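Unlabelled dark containers after a house move – how do you sort them?
Reading time: 3 min

Tinunura Home Help > Storage and sorting

Mitra Mohammadi
June 2025

Hi all. Moved in three weeks ago and still living out of boxes. Main problem is the tubs and canisters. I've got loads of dark ones, all much the same shape, and I packed them in a rush so food ones went in with the shed ones and the bathroom ones. Some have still got a label, some have half a label, some nothing at all. Every time I want coffee I pick up three wrong things first.

Flat is small, white walls, pale floor, no pantry. One tall cupboard and a shelf over the worktop. I don't want to buy a full set of matching jars, I've seen the prices. Is there a sensible order to do this in or do I just tip it all out and cry. Also what do you do with the ones you can't identify?? Need it done before September as my mum is coming to stay and she WILL look in the cupboards.

Thygesen

Done this twice. Don't tip it all out, you'll get bored halfway and then you've got no floor.

One box at a time. Pick each thing up, look at the label, decide, put it down in its pile. Food, cleaning, shed, don't know. Only handle it once if you can. Don't start wiping or reading use by dates or you'll be there till midnight, that's a seperate job.

Anything with a picture on the label, keep the label on. I used to soak them all off becuase it looked neater and then spent a year guessing. A bit of colour round the middle is the quickest way to tell two dark tubs apart from across the room. If the label's gone, masking tape and a marker, on the side AND on the lid. Lids wander.

Don't knows – do not open and sniff. If it could have come out of the shed it doesn't go near your face. Put them in a bag, ring the council tip and ask what they'll take. Don't pour any of it down the sink either.

Cupboard: food at eye level, heavy at the bottom, cleaning stuff nowhere near the food. Shelf over the worktop is for what you use daily and nothing else.

One of my own, partway through:

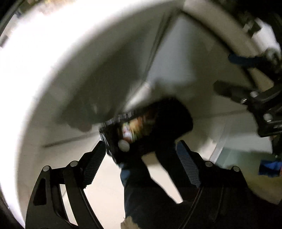 Dark tub, bright label, going on the keep side.

That one stayed as it was, no tape needed. Took me an evening and a half for the kitchen boxes. The shed ones I did the weekend after with the back door open.

Mosix

just get clear ones. charity shop, pence each. then you can see whats in it

Staredness

Clear is fine for pasta and rice, less good for coffee and spices, they don't like the light. I'd keep dark tubs for those and put them on the low shelf with the writing on the lids so you read them from above. Agree with Thygesen about the tape. Use proper masking tape though, the brown parcel stuff leaves a gluey mess and you'll never get it off.

Re your mum, do the cupboard she'll open first. Mugs and tea. Rest can wait.

Contact us | Copyright Tinunura Home Help | Back to top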